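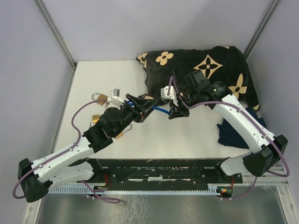 atach-review-set

12 shares
3 comments

Notes and recordings from a trial of the Atach two-arm bench kit, sold by Nevus. Maintained by Elsa Jääskeläinen. Last edited Sep 5, 2022.

Read this before you download anything. The vendor's page calls the kit "ready for home and workshop tasks on day one". I had it on trial and I don't agree, and the recordings are here so you can make up your own mind. I paid for shipping both ways. Nevus had no say in what went into this file and hasn't seen it.

What you get in this repository

465 recorded episodes, all made by a person driving the arms by hand from a second set of controls. None of them show the kit doing anything by itself. I put that near the top as the Nevus demo reel is vague on the point, and two people have already written to me thinking otherwise.

Each episode folder holds the video from the fixed camera, the joint positions for both arms, the gripper openings, and a short text label. Video is 30 frames per second. Joint positions are logged on their own clock, so line them up using the timestamps and not by row number. I got this wrong the first time and spent an evening blaming the motors.

The tasks

cable_pass: one gripper holds a blue cable and the other takes it, or both hold it and keep it off the table. The largest group by far. Cables sag and twist, and the vendor claims the arms are good with "soft and flexible goods", so I wanted plenty of it.

locks: small brass padlocks, picked up and moved. Nothing is unlocked. The Nevus brochure mentions keys and locks, but I never got close to turning a key and stopped trying.

cloth: a navy cloth, dragged, lifted or spread out. Folding was attempted and the labels say so, but please don't train a folding model on these and then write to me about it.

clutter: several of the above things out on the table together, with a patterned cushion at the back. The label names the thing being handled and ignores the rest. I left things lying about on purpose, as every vendor clip I have seen uses a bare table and one bright block.

How it held up

The arms themselves are decent. The white shells are stiff enough, the joints don't wobble much, and the reach is fair for a tabletop. Two arms on one rail can meet in the middle, and that is where most of the useful work gets done. It is also where they bump into each other. The control software has a setting called "shared space guard", and with it on, the arms refused handovers that were plainly safe. With it off, you are the guard. All the cable_pass episodes were made with it off.

The grippers are the weak part. They close well on something with flat sides and badly on something thin and round. A cable will roll out of the jaws if you take it even slightly off centre. Nevus sells a set of soft finger pads that are meant to fix this. The pads were not in my box, and I wasn't going to pay extra to find out whether the advertised task works.

Cable routing on the arms is another sore point. The purple cables run along the outside of the shells and swing wide at the base. The manual says they are "managed". They are held on, I'll give them that. Leave more room at each side than the floor plan in the manual suggests.

Setup took most of a weekend. The quick start guide says an hour. Most of my time went to calibration, which you have to repeat if you move the rail, and the guide leaves that step to an appendix.

Things I was told and could not confirm

That the kit "learns a new task from 3 demonstrations". I tried this on padlock pickup with the bundled trainer and got an arm that went to the same spot each time, whether or not a padlock was there. Support said my lighting was uneven. Maybe so. The walls of my enclosure are pale and plain, and I don't know how much more even they expect a customer's lighting to be.

That the software update due in December will add proper collision checks between arms. I will believe it once it has been out for a while.

That the Drukis arms are the same hardware with a different badge. I have heard this from more than one reader. The shells look alike in the Drukis catalogue, but I haven't had one apart and wouldn't buy on that basis.

Known problems in the recordings

Some clutter episodes have the object hidden behind a wrist at the moment of the grasp. There is only the one camera, so there's no second view to fall back on. The vendor's optional wrist cameras may help – I didn't have them.

The shiny metal floor in front of the rail picks up reflections. If your model does strange things near the bottom of the picture, crop it and try again.

Labels were typed by one tired person. "Padlock" and "lock" mean the same thing. So do "cloth" and "fabric".

A handful of folders are missing their gripper log. They are listed in missing.txt. I kept them for the video.

What this is good for

Checking the vendor's claims against something other than the vendor's reel. Testing whether your loader copes with two arms and mismatched clocks. Practising on cable handling, if you accept the failures along with the rest. Failed attempts are marked "fail" and I have not trimmed them.

I would not use it to compare one maker's arms against another. One table, one operator and one kit won't carry that.

Would I buy it?

Not at the current price, and not with the finger pads sold apart. If you already run the Acharya control package you can skip the bundled software, and the kit gets easier to live with. If you are starting from nothing, ask Nevus for a trial like mine and bring your own awkward objects to it. Ask to see the cable task done without a person on the controls – I asked twice and was sent the same reel both times.

Licence and contact

Free to use, including for paid work. Credit is nice. Corrections go in the issue tracker, please, with the episode folder name, or I can't find what you're talking about.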